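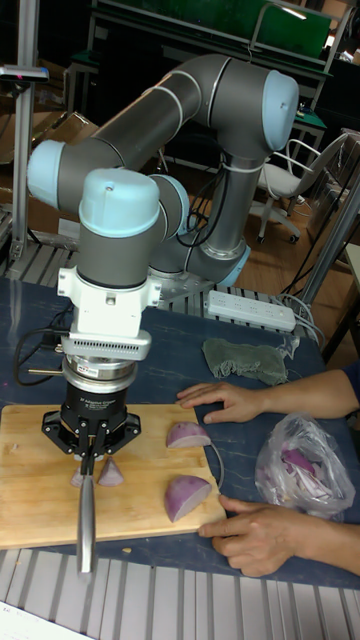
Slicing with Skinlow: a chat about the control code

I'd been pestering the developer behind Skinlow for ages, so I was dead chuffed to get an afternoon on a call. Skinlow is the layer that sits between the planner (Hulluneo) and the arm, and it's all about force.

"The planner just gives me a path," the developer told me. "It's my job to bend it when the wrist sensor disagrees!" 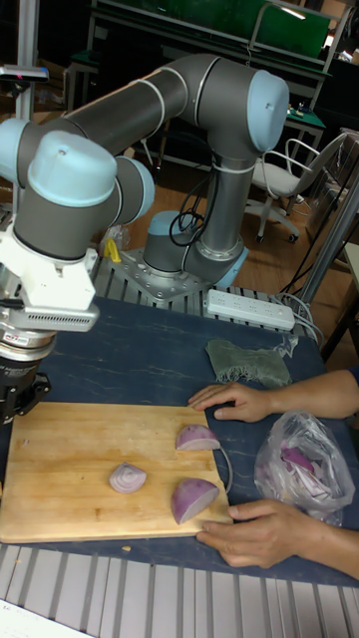
I asked how quickly it can bend. The loop checks the force reading every 2 milliseconds, and 5 odd readings in a row mean the arm backs off. "We tried fewer and it jumped at everything, even its own cables."

Perception was the bit I really wanted to hear about, because I've made a right mess of it myself.

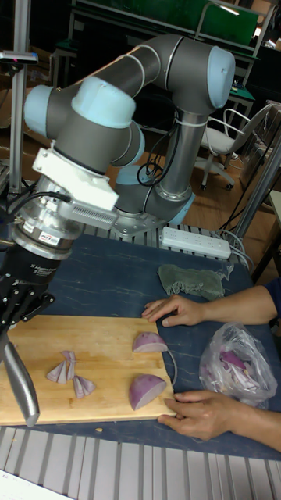 Hulluneo plans each cut from a fresh outline of the food, and thin bits are where it struggles. Big onion chunks at the end of the board are easy, but those skinny wedges lying in pairs tend to get merged into one blob. "I've got 75 test cases for that alone," I was told, with a groan.

658 shares | 5 comments
Search this site Go
Contact | © Hinis | Back to top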